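Normas y buenas prácticas en una celda de desmontaje de ordenadores: qué se cumple y qué se firma
Memoria de proyecto de fin de grado
Grado en Ingeniería Electrónica y Automática
Entregada el 24 de julio de 2023

1. Punto de partida

El encargo era modesto. La planta de reciclaje Brerkitz quería saber si la celda Sirkix, donde un brazo manipula cables y piezas dentro de ordenadores de sobremesa, podía trabajar con una persona al lado sin vallado. El integrador, Lavov, sostenía que sí y aportaba una carpeta de 198 páginas para demostrarlo. Nuestro trabajo consistía en leerla, contrastarla con las normas aplicables y proponer mejoras.

La carpeta se lee deprisa porque buena parte de ella es texto general. Cita la ISO 10218 en sus dos partes y la especificación ISO/TS 15066, pero casi nunca dice qué apartado responde a qué riesgo. En el capítulo de riesgos aparece la palabra «colaborativo» aplicada al brazo, a la pinza, a la celda y hasta a la mesa. Ninguna norma nos autoriza a usarla así. Lo que puede ser colaborativo es una aplicación concreta, con su herramienta, su pieza y su recorrido, y eso es lo que hay que evaluar.

2. Método

Revisamos 12 operaciones del procedimiento de desmontaje. Para cada una anotamos el peligro, la medida declarada por el integrador y la prueba que la respalda. Si no había prueba, la medida quedaba como «declarada», aunque pareciera razonable. Este criterio nos costó alguna discusión con la planta - se entiende, porque varias casillas verdes pasaron a gris.

No medimos fuerzas de contacto. Pedimos prestado el equipo Stöckli del laboratorio y no llegó calibrado a tiempo, de modo que todo lo que sigue es revisión documental y observación. Quien busque aquí una validación no la va a encontrar.

3. La herramienta y la pieza

El análisis de Lavov trata el brazo con detalle y despacha la pinza en media página. Nos parece el defecto más serio del documento. Una carcasa abierta reúne chapa, cables y conectores en muy poco espacio, y la pinza tiene que meterse entre ellos con sus propias articulaciones y tornillos. 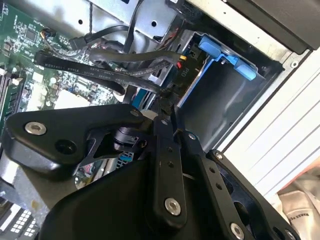 ¿Basta con que el brazo tenga limitación de fuerza para retirar el vallado?
La limitación de fuerza del brazo es solo una parte de la evaluación. Hay que considerar también la geometría de la pinza, los bordes de la pieza y los puntos donde una mano puede quedar atrapada, y comprobarlo con medidas en la aplicación terminada.

El procedimiento tampoco fija qué hacer cuando un cable opone resistencia. Dice «tirar con suavidad», instrucción que un programa no puede ejecutar y un auditor no puede comprobar. Propusimos sustituirla por un umbral de fuerza, una parada y un aviso al operario. El valor del umbral lo dejamos en blanco a propósito: ponerlo sin ensayo sería repetir lo que criticamos.

Otra laguna es la energía residual. La hoja de entrada exige desenchufar el equipo, pero no pide verificación ni deja registro por unidad. En la planta nos dijeron que «siempre se hace». Puede ser. Con un lote previsto de 3062 equipos, preferimos una casilla por equipo y una firma.

4. Resultados de la revisión

De las 12 operaciones, la documentación solo nos convenció del todo en las que no requieren presencia humana. En las demás falta casi siempre lo mismo: el vínculo entre el peligro y la medida. La parada de emergencia figura como respuesta a casi todo, incluso a atrapamientos, cuando es una medida complementaria y no sustituye a un diseño seguro ni a un resguardo.

La lista de comprobación diaria tiene 16 puntos. Nos entregaron las hojas de noviembre y todas estaban completas, con la misma letra y el mismo bolígrafo. No acusamos a nadie. Señalamos que una lista sin ningún «no» en un mes entero informa poco sobre el estado de la celda.

5. Recomendaciones

- Mantener el vallado hasta disponer de medidas de contacto con la pinza definitiva y carcasas reales.
- Rehacer el análisis de riesgos por operación, citando el apartado de la norma en cada medida.
- Definir el modo manual: velocidad reducida, dispositivo de validación y una sola persona con el mando.
- Reducir la lista diaria a los puntos que alguien puede comprobar de verdad antes del turno.
- Revisar la evaluación cada vez que cambien los dedos de la pinza o el tipo de equipo.

6. Limitaciones

Vimos la celda en marcha durante dos visitas, ambas con personal del integrador delante, y eso condiciona lo observado. Tampoco tuvimos acceso al programa de seguridad, solo a su resumen. Lavov ha respondido que nuestras objeciones son «de forma». En el anexo B se reproduce su respuesta junto a la tabla de operaciones, con las casillas grises tal como quedaron.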